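Small Parts Get a Home in the Second-Floor Workroom

The desks in the second-floor workroom have been cleared, and the small items that used to live in coffee mugs and desk corners are moving into divided trays. The work began in February and should be finished before the new phones are handed out.

The trouble was mostly with cards. Resstead staff who travel between sites carry door cards and SIM cards, and spares of both had ended up in envelopes, in the backs of drawers and, in one case, taped under a keyboard. When Tanvir Biswas went through the old stock list he found 1,698 entries, many of them for items returned years ago. The list has been cut down to what is in the building now.

A few changes affect everyone who uses the room.

Trays stay on the desks. Please do not carry one off to a meeting or back to your own seat. If you need several parts at once, use one of the zip bags from the supply shelf and write your name on it.

Loose cards go to the desk for checking before they go in a tray. A card with no label is treated as unknown and is looked up before anyone puts it back in use. This takes a few minutes per card, so if you have a stack, leave it in an envelope with your extension number on the front.

Labels are printed by Harsh Dwivedi. The first roll of 1,000 has arrived. Handwritten labels are fine in the meantime, but use pencil on the white ones, as the ink pens smear.

Chargers and adapters are not part of this. They remain in the gray cabinet by the Goodall Street stairs. Dead batteries go in the bin at the front desk, and please tape the ends first.

The desks themselves are now pushed together in one run. Wai-kit Tsai asked for this after the last move left a gap that kept swallowing screws and paper clips. The run makes it easier to lay things out side by side and leaves room for a laptop while you update the list. Food and open drinks should stay on the window ledge or, better, in the kitchen. 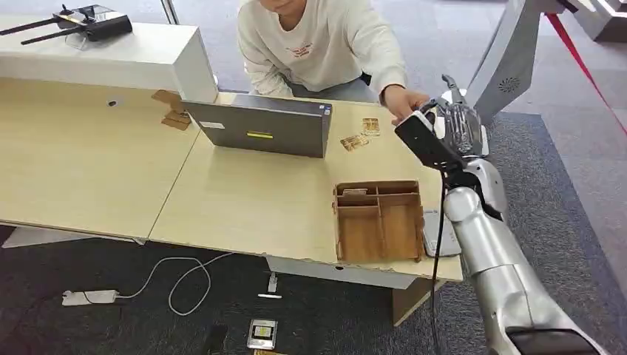

Workplace Services, Equipment Desk

Shallow trays were chosen over the deep bins we tried first. In the bins, flat items slid under each other and people tipped everything out to find one card. The walls of the wooden organizer are low enough to reach over, and a card lying flat can be picked up by its edges. Please handle chip cards that way and keep fingers off the contacts.

If you find cards left out on the desk, leave them where they are and tell whoever is on duty. They may be halfway through being checked.

The equipment desk is open from 11 a.m. until 3 p.m. Rizwan Khan covers the first half and Arlo Haverford the second. Returns outside those hours can go through the slot in the workroom door, in an envelope. Requests for extra trays should go to Arlo by the end of the month, with the number of compartments you need and what you plan to keep in them.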